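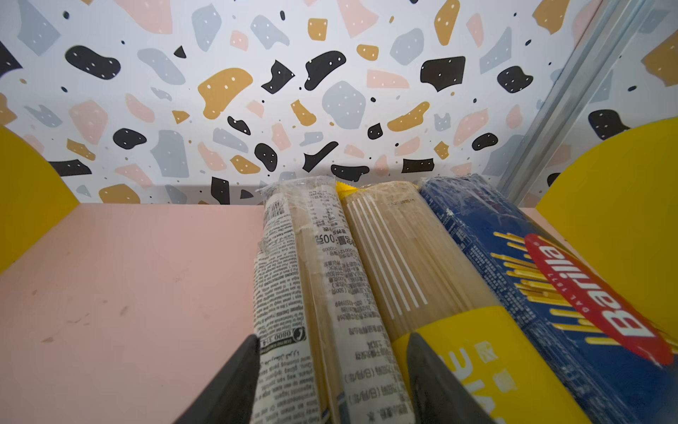 Gethin Cooking Club – Equipment Page

I finally replaced our old pasta pot with the Prolumow 5-quart, and I'm a little in love. It comes with a strainer insert, so you lift the spaghetti straight out and keep the water for the sauce (no more elbowing for room at the sink!). The handles stay put, the lid fits, and it boils fast on the big burner.

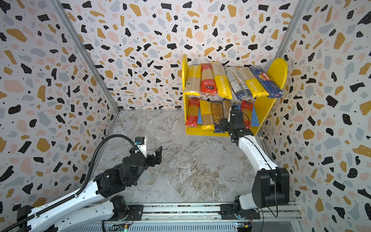 Ryan Sedgwick wrote back that the insert holds too much water at the bottom and he'd take the Isine over it any day. Fair enough – I give mine a good shake and let it drip for a bit.
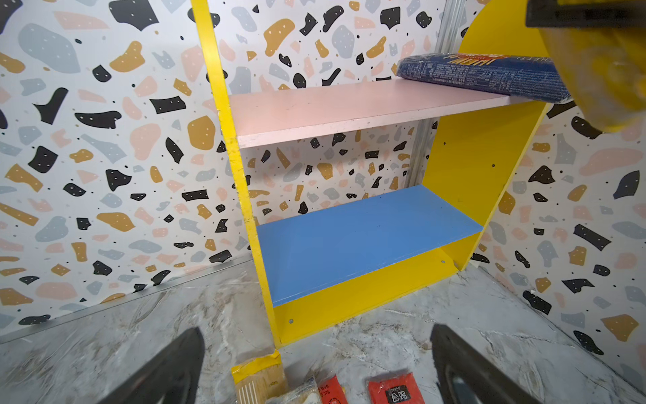
Spaghetti shelf

Now, the Cindelen tongs. They're 14 inches long, they lock shut for the drawer, and they grab long noodles without chopping them up. I bought a second pair in November and

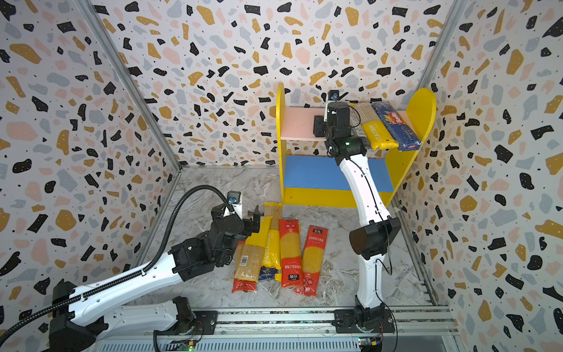
they've both been through the dishwasher every Tuesday. The pot is 22 dollars to replace if you dent it, so please don't stack the skillets in it.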